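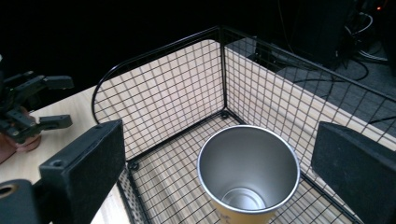 **Figure 3.** Steel tumbler upright in a black wire-mesh basket.

### 4.2 Baskets and the things that live in them

Of the storage types in the Korurach households, the open mesh basket had the greatest gap between stated and observed use. Residents told us it was for fruit. We recorded very little fruit. What we recorded was cups, chargers, one shoe brush, and a quantity of takeout menus that would have fed the district through June.

Cups deserve a separate word. A single tumbler, set upright on the wire floor as in Figure 3, was the most common first item in a newly emptied basket. It claims a small part of the grid and leaves the rest looking available, an invitation that the rest of the household accepted within 3 days. The Pillai scheme (Section 2) would code such a basket as "in order." We followed the scheme and kept our opinions for this paragraph.

Mesh also differs from the closed Letia boxes in that its contents stay on view from the side. We had expected visibility to encourage tidying. Across more than 500 basket entries in the diaries, it mostly encouraged remarks about tidying, usually addressed to someone in another room. Of the 18 households that were also given a lidded Adico bin, most moved the clutter into it, closed the lid, and rated their kitchens as improved. By the measure we had chosen, they were right.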